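Wokgate open day: can a machine tidy up yet?

I have wanted to see inside the Wokgate building ever since the old bakery moved out, so when the August open day was announced I was on the first train to Brustbridge. Doors opened at ten and there was already a queue along the railings, mostly families, plus a few people from Mogensen who wanted to know whether any of this could pack shelves.

The morning

We began upstairs with Flornar, the sorting arm. It picks cutlery out of a tray and drops it into the right slot, and I could have watched it all morning! Forks it likes. Teaspoons that have nested together it doesn't, and twice it carried off a pair as if they were one. A boy next to me shouted "two!" each time, and the arm took no notice.

Towels were less of a success. One hand towel took the folding rig around 90 seconds, and the result was something my mother would have shaken out and done again. Still, it started from a crumpled heap and found the corners by itself, and I remember when that was a dream.

Downstairs, where the chores are taught

Samer Aoun took our group through the ground floor and was wonderfully patient with questions. The teaching is done by people, with a gripper in each hand, working through small jobs with ordinary things – a canister, a little black table, a sheet of white paper underneath. He told us they have 2,000 recordings of tabletop jobs so far and would like a great many more, particularly ones where something slips.

I asked if I could have a go and he said yes. It's harder than it looks. You lose all feeling in your fingertips, so you squeeze far too hard, and my wrists ached after a few minutes (I do not have the wrists of a young man). 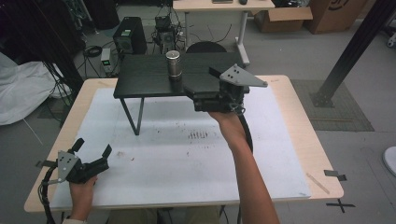
So, are they ready?

For the shop floor, nearly, if the job is narrow and the boxes are all the same. The Mogensen people seemed quite taken with Flornar. For the home I'd say no, not for a good while – a kitchen on a Tuesday night is a different thing from a tray of forks. I came away cheerful all the same, and I'd go back tomorrow.

Entry was free. Tea in the yard was good, the flapjack better. Parking is poor, so take the train and turn left out of the station.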